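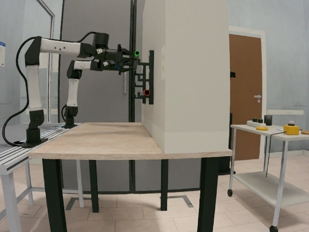 The maze station as it looks in Kovum, our simulator, with both arms reaching in toward the fixture and the green ring near the top.

Open Day at the Flistov Robot Lab, Plistton

What a lovely April afternoon we had! When we first talked about opening the lab to our neighbors we thought we might get a few families and maybe a class or two from up the road, and in the end 467 of you came through the door – on a day when the parking lot was half dug up, too. Thank you to everyone who came, and to everyone who waited so patiently in the hallway while the earlier groups finished up.

The maze station belongs to Cropper, our project on getting two arms to share one small job without getting in each other's way. If you stood in the demo room you will remember how close together the grippers work, and the simulated view gives you a good sense of it, with the farther gripper reaching in right underneath the nearer one. The maze is mounted upright on the side of a tall block, and the red ring sits well down from the green one, with plenty of corners in the black walls of the maze.

We run everything in Kovum before we try it in the room, and a lot of you asked how much practice that means. For Cropper it was 3,000 simulated runs over the winter, plus 615 on the arms themselves, and we are still changing things every week. A few of our younger visitors noticed that the simulated lab has a cabinet and a brown door and even a cart with a power strip on it, and wanted to know who draws all that. We do, a little at a time, usually late in the afternoon when the coffee has run out. (The young lady who asked for a cat to be added has been heard, and we are thinking it over.)

Several people wrote afterward to ask about the two small white square markers, one on each arm, up by the wrist. Good eyes! We ran short of time for that part of the talk, so we'll put it first on the list for next time.

The donation jar by the cookies brought in $1,350 for the Plistton school science club, almost double what we had hoped for. If you left a blue umbrella or a child's mitten behind, both are at the front desk, and we are there until 5:00 PM.

Back to all galleries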